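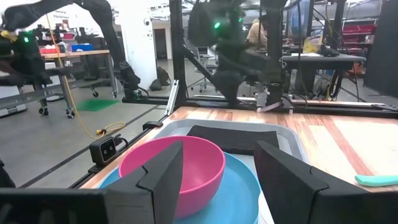
Dish drying and stacking, part whatever

lraju57
Moved into a place with 15 inches of counter and no dishwasher, so I now have opinions about trays. The bowl lives on the plate and the plate lives in the tray – pink on light blue on gray, like a sad sherbet. My sister says a tray is a rack for people who have given up. Do I need a real rack?

Thomas_K
Yes. Water has to go somewhere. In a tray it goes under the plate and stays there thinking.

grilowfan
Disagree. I had the Grilow rack, up to 29 plates supposedly. I own four plates. It took over the kitchen and rusted by October.

Thomas_K
So buy a smaller one?

grilowfan
So dry your dishes with a towel like an adult.

lraju57
Towel people always show up eventually. For the record, the raised edges on mine keep drips off the wood, and I rent, so the wood matters more than my dignity.

pan_lid
Put the bowl upside down next to the plate. Stacked wet they stick together and smell odd.

lraju57
Next to it? With what counter?

Thomas_K
Rack over the sink. I've said this in 1,000 threads.

lraju57
Fine, measuring the sink tonight. – Lakshmi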